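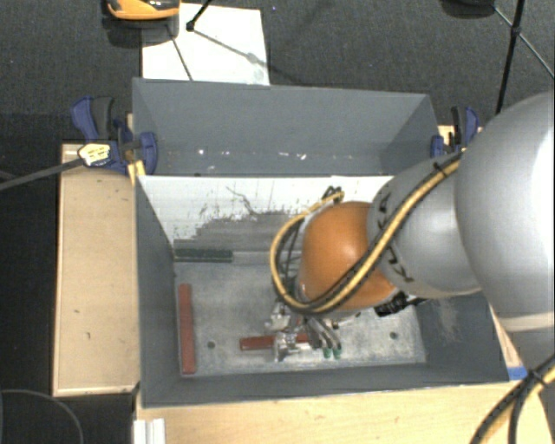
Cable checks belong in the written rules for any bin-picking cell. At Etier we log grip force and cycle time for every run, and the cable bundle on the arm gets a glance if someone remembers.

I would set a fixed interval: every 300 cycles, stop the arm, look at each tie and connector, and sign the sheet. It takes 2 minutes. Vaughn Kapoor at Dotance argues that this slows testing – he is right, a little. A torn cable cost us over 20 hours in July, and I would take the stops.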